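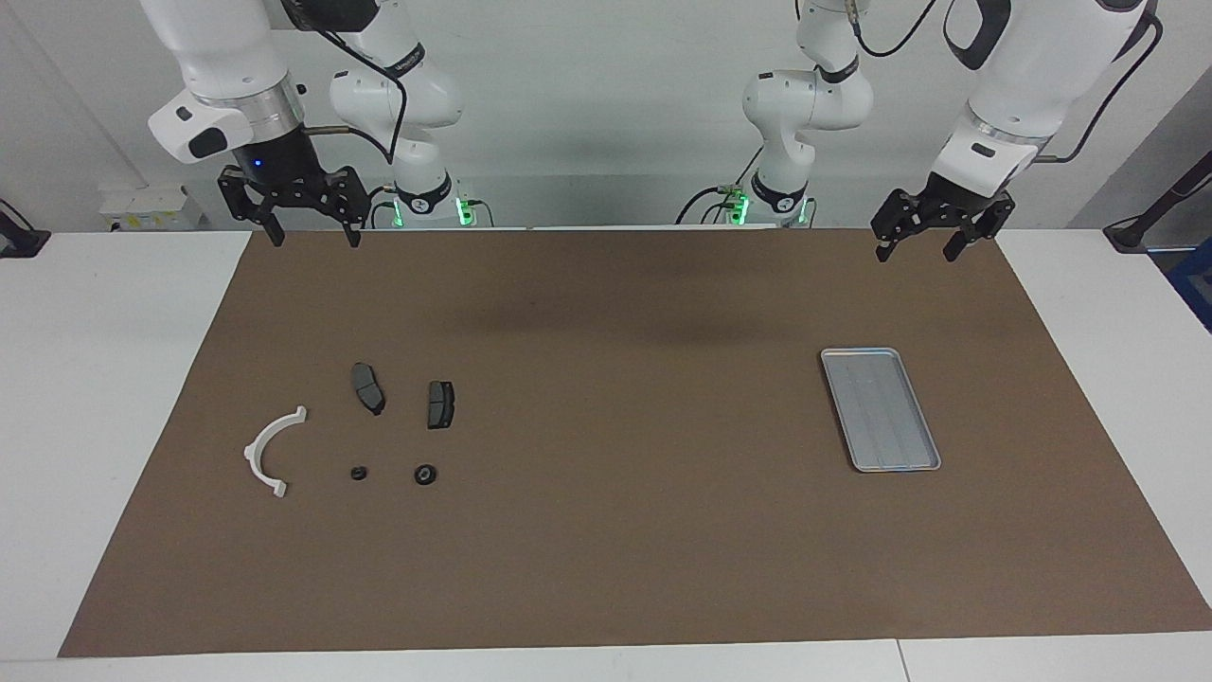
11 April 2025, bench notes, Ukby kit. Parts out first thing, wanted to settle the layout order before Corina needs the sheet. Brown paper down again, the wide piece, white table showing down the sides and along the bottom. Small parts all kept to the left half, white arch furthest left, the curved one with the little flat tabs at each end. Looks right there. Dead easy to find against the brown, which was the whole argument with Sorin on Tuesday (white plastic on white table, lost one in plain sight, ten minutes gone).

Bottom right, the join in the table. Keep away from it. Anything thin goes along that gap and you're picking it out with a bit of card. Paper covers most of the top but not all of it so don't rely on it. Have asked Margareta if the two halves can be pulled tighter, she says the legs won't let them. Tape then? Tape lifts after a week and leaves muck. Leave it for now.

Upper middle of the paper is in soft shadow. Don't put small stuff up there if you want to read a mould mark. I'd keep the bottom half for anything that needs looking at properly.

Checking the arches

Took a bag of 20 from the Drolmont delivery and went through them one at a time. 17 sit flat on both tabs. 2 rock slightly, you can feel it with a fingertip on the top of the curve, can't really see it. One has a nick on the inside edge, fine for practice, not going in a kit.

The rockers both have the same mould mark so could be the tool, could be how they were packed. Oana thinks packed, they'd been squashed under the heavier bag. She may be right, corner of the box was caved in. Put both in the tray with a flat weight on, look again Monday. Not holding my breath.

Test for rocking, for whoever does the next bag: tabs down on something hard and flat, NOT on the paper. The paper has a bit of give and hides it. I did the first few on the paper and had to do them agian. Use the steel plate from the drawer under the vice. Wipe it first.

Instruction sheet

Corina's draft, read through with the parts in my hand. Mostly good. Notes for her:

- step 1 says "curved bracket", step 3 says "arch". Pick one. I vote arch, everyone says arch anyway
- drawing of it is upside down compared with how people put it on the table. Tabs at the bottom please
- "press firmly" is no use. Firmly how. Until it clicks? It doesn't click. Suggest "press until there's no gap under the tabs"
- step 4 needs splitting, it's two jobs
- typeface too small, but she knows

Chunhua tried the draft cold after tea, no help from me. Got through to step 3 without asking anything. Then put the arch on back to front, which you can do and it goes on perfectly happily and you don't find out till the lid. Same thing I did in December. So the drawing has to show which way round, a small arrow or a dot moulded in. Dot would be better but that's a question for Drolmont and they'll want money for it. Arrow on the sheet costs nothing. Do the arrow now, ask about the dot.

She also laid everything out in a row before starting, without being told to. Left to right, in the order of the sheet. Quicker than me and I've done it loads. Worth having as step 0: lay the parts out in this order, with a drawing life size so you can put the parts straight on top. Corina keen. Would mean a bigger sheet, A3 folded. Price from Marinescu for A3? ask.

Paper

Roll's getting short, maybe enough for the rest of the month if people stop wrapping things in it. (Sorin.) It curls for the first hour, roll it backwards on itself before laying. Margareta wants to go over to a proper rubber mat. Against: costs, shows every bit of swarf, can't write on it. For: doesn't curl, doesn't tear when you drag the tray over it. I like being able to draw round a part and leave a note next to it. Said so. She said that's how we end up with a cupboard full of old brown paper nobody dares bin. Fair.

Have binned 4 sheets from the cupboard. Kept the one with the Tindley outlines on, somebody will ask the day after it goes.

To do

Monday: look at the 2 under the weight
Email Drolmont, box damage + the mould mark + cost of a dot. Attach a photo of the box corner, Oana has it on her phone
Corina: arrow on step 3, tabs down in the drawing, split step 4
A3 price
Order brown paper, same width as last time. NOT the thin stuff
New label for the parts drawer, current one says "misc curved" which is daft
Nicked arch is in the practice tub, red pen on the inside so it doesn't wander back

Later. Oana had the rest of the Drolmont box open while I was at lunch, the next bag down isn't squashed at all. Same mould mark on a few of those, she's put them to one side for me. So we'll know about the packing theory soon enough. Not started on them, ran out of afternoon. Steel plate is back in the drawer, wiped.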